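Floors & Finishes > Timber > Dark trim strip at doorway, fill the notch or replace?

gravelroad_962
Posted May 2019
Hi all, long time reader, first time I've had to ask something. We moved into our place in Nundine in January and I've slowly been working my way through all the little jobs the last owners left. The main floor is a light oak with a lovely honey colour and I'm really happy with it. What's bugging me is the dark brown strip that runs along beside the floor at the hall doorway, next to the beige door frame. It's darker than the boards, and partway down it there's a little rectangular notch. Every time I vacuum I see it!

Do I fill it, replace the strip, or try to get something closer to the colour of the oak? I rang a flooring place and they quoted me 200 dollars to come out and swap it, before materials, which seems like a lot for one skinny bit of wood.

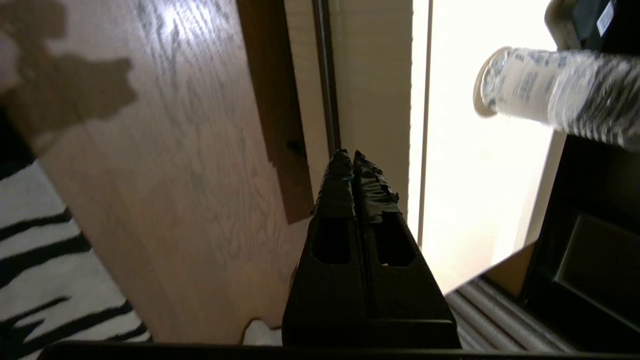
The strip and the frame, zebra rug in the corner

The rug was my sister's and yes, it's staying.

pirer
Neat rectangle like that is usually deliberate. Did there used to be a door there with a bolt or a catch of some kind? We had the same thing in our last house and it was from an old slide bolt. I'd fill it with a tinted wax stick and move on with my life. Two minutes with a hair dryer and an old bank card.

abbasi_reno
Wouldn't use wax in a doorway, sorry pirer. It's fine on a skirting board but people walk through there all day and it'll pick up grit and go grey. Two-part wood filler, let it cure properly, sand it flush, then stain to match. Mask off the oak first or you'll be on here again asking how to get walnut stain out of it.

pirer
Mine lasted 3 years and we had kids and a dog going over it. Each to their own.

gravelroad_962
Thanks both. No door there now, but the frame does look like it's had a few coats of paint so there could be hinge marks hiding under it. I'll have a feel. Dog here as well, so the grit thing worries me a bit.

teacosy
I'd leave the dark strip alone, I reckon it looks good! A contrast between the boards and the frame makes it look like somebody planned it. If you put a light oak one in, it'll never be exactly the same as the floor and then THAT will bug you every time you vacuum. Ask me how I know (three shades of oak in one hallway, all supposed to be "natural").

abbasi_reno
Agree with teacosy on the colour. Near enough matches always look worse than a proper contrast.

mulga_bill_jnr
Going to disagree with everybody. Pull it up. If it's only tacked or glued you'll have it off in ten minutes with a flat bar and a bit of scrap ply to protect the boards, and a new length of hardwood trim costs next to nothing. Then you get to see what's going on underneath as well. Ours was hiding an expansion gap packed with newspaper.

abbasi_reno
And if it's glued to the oak he lifts a splinter the length of his arm. I've seen it done. Fill first, and if it looks rubbish you can still pull it up later.

mulga_bill_jnr
Run a sharp knife down both sides before you lever it. Not hard.

gravelroad_962
She, not he, but point taken on the splinter. I think I'm going with filler and stain and keeping the dark colour. One more thing though, the boards get a lot of glare off them in that spot and I'm wondering if the finish is too glossy. Can you knock back the sheen in one area without doing the whole floor?

teacosy
Please don't do just one patch, you'll see the edge of it forever. Could be nothing more than light through a window. Have a look at it at night with the lamps on before you touch anything.

pirer
What teacosy said. And post a pic when the filler's done so abbasi can gloat.

gravelroad_962
Will do. Off to Bunnings for a tin of walnut and some masking tape.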